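Ticket 206 - Norkach dye calculator gives wrong amounts after update
Status: Resolved
Opened: January 9, 2022
Product: Jundeo 3, desktop

Customer reports that the calculator doubles the dye powder for any cotton recipe saved before the update. New recipes come out right. The fabric weight on screen is correct, and only the powder line is off.

Asked for the recipe file and the unit setting. Customer sent both. Units were set to grams. Recipe was last edited in June.

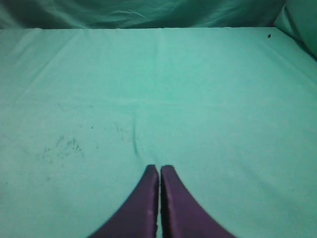
Attachment 1 - pale teal cloth, recipe "Liang mint"

Opened the file on a test machine and got the same result. Old recipes store the dye strength as a percent, and the new version reads that field as grams per 40 grams of fabric. Recipes with a blank strength field are not affected.

Workaround sent: open the recipe, clear the strength field, type it in again, save. Customer did this for 6 recipes and all of them now match the old printed cards.

Passed to the Jivska developers - fix is in the next patch. Customer asked whether the shopping list needs to be rebuilt too. It does, use Tools, then Refresh List.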